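Syllabus Schedule Lecture Notes Problem Sets Reading Contact

Courses > Packaging Technology > Unit 6 > Lecture Notes

Unit 6: Compression Strength of Paperboard and Corrugated Boxes

Notes by Giuliana Usuga. Revised 2018-10-13.
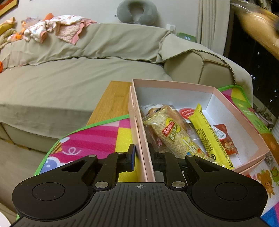 The load a box can carry in a stack depends on the board, the perimeter, the depth, and the conditions of storage. Unit 5 treated the board alone. These notes cover the finished container.

6.1 Where the load goes

Under top-to-bottom compression, most of the load is carried by the vertical corners. The center of each panel bows outward or inward at a fairly low load and after that contributes little. Failure starts when the board near a corner reaches its edgewise crush limit. A crease then runs diagonally from the corner into the panel.

Two consequences follow. Load per unit of perimeter falls as panels get wider, and any cut or hand hole placed near a corner costs more strength than the same hole placed at mid-panel.

6.2 The short-form estimate

For regular slotted containers we use the simplified McKee equation:

P = 5.87 x ECT x sqrt(h x Z)

P = box compression strength, lbf
ECT = edge crush test value, lbf/in
h = board thickness (caliper), in
Z = inside perimeter, in

The constant is empirical and carries the units given. Do not use it with metric inputs. The equation leaves out depth, so it should not be applied to shallow trays or to boxes much shorter than they are wide. It was fitted to corrugated board and does not apply to folding cartons made from solid paperboard.

6.3 Worked case

ECT = 44 lbf/in, h = 0.16 in, Z = 60 in.

h x Z = 9.6
sqrt(9.6) = 3.098
P = 5.87 x 44 x 3.098 = 800 lbf

This is a laboratory value for a new, empty box at standard conditions (23 C, 50 percent relative humidity), loaded once at a constant platen speed. It is not a safe stacking load.

6.4 Derating

Multiply P by a factor for each condition that applies. Class values:

Long storage, constant load: 0.55
High humidity: 0.60
Columns misaligned: 0.70
Pallet overhang: 0.75

For the box in 6.3, long storage at high humidity gives 800 x 0.55 x 0.60 = 264 lbf. If each filled box weighs 40 lb, the bottom box can carry six above it (240 lb). A seventh would exceed the limit.

Students in the August section multiplied by the stack height instead of the number of boxes above the bottom one. Check this before handing in.

6.5 Scores and flaps

A score that is too shallow cracks the outer liner when folded. A score that is too deep leaves a soft edge which settles under load before the panels take it up. Both lower the measured peak, and the second also increases deflection at peak. Record deflection as well as force in the lab report. Reports with force only will be returned.

6.6 Reading

Dufour, course reader, chapter 4. Skip the section on wax coatings.
Ban and Hnatiuk, lab manual, procedure 6. Note the correction to the preload value on the errata sheet.

Related notes
Unit 4: Fiber Direction and Stiffness
Unit 5: Edge Crush and Flat Crush Tests
Unit 7: Adhesives and Manufacturer's Joints
Unit 8: Pallet Patterns
Lab Report Template
Errata Sheet for the Lab Manual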